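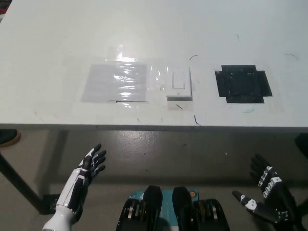 Why do so many of us still leave the lights on in rooms we're not in?

Habit, mostly, and the fact that a modern bulb costs so little to run that the old telling-off has lost its teeth.

My dad would go round the house of an evening switching everything off behind us. Landing, bathroom, the box room where I did my homework. "Blackpool illuminations" he'd shout up the stairs. We all had a dad like that I think. Now I'm him. Worse, I'm him with an app.

Because that's where we've got to. Bought the Jiltora starter set in January, three bulbs and a little hub, and for a fortnight I was in love. Lights off from bed! Lights off from the bus! Then the hub wanted an update and the hall went dark with my mother in it, one foot on the stairs.

She used the wall switch. Of course she did. Which then "confused" the bulbs, according to the help page, and I had to set the whole lot up again.

So, my argument, such as it is. The ordinary light switch is about the best thing in the house and we should stop trying to get rid of it. You press it. Light. Your guests can work it, so can a child of three, so can you at four in the morning with a temperature. No password. My neighbour Catherine Kerr has the Tollon system, the dear one, all through the ground floor, and there is a laminated card by her front door telling visitors how to go to the loo with the light on. A laminated card.
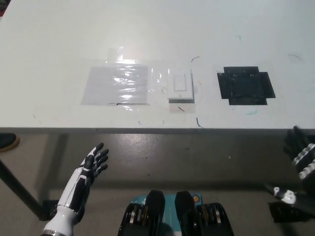

The humble rocker switch: press, light.

I'm not against gadgets. Timers are good, I've got one on the porch and it's run for 9 years. Sensors in a shared stairwell, lovely, saves everyone money. And I know people who can't easily reach a switch or grip one, and for them talking to a lamp is a proper bit of freedom. Keep all that. Just leave the switch on the wall aswell.

What gets me is the new flats. Went to look at one with my sister, the Dilberg development, and the bedroom had a glass panel with six grey icons on it. Couldn't tell which was the blind. The agent couldn't either. He pressed one and the extractor fan came on. £163 a month service charge and you can't find the lamp.

And when the firm goes bust, or just gets bored? Somebody has to keep those panels talking to something. A plain switch doesn't need a company behind it. The one in my kitchen was there when we moved in and I've never thought about it until this week, which is teh highest praise I've got.

Anyway. Mum's coming again Sunday. Jiltora bulbs are back in their box, going on the marketplace for whatever they'll fetch.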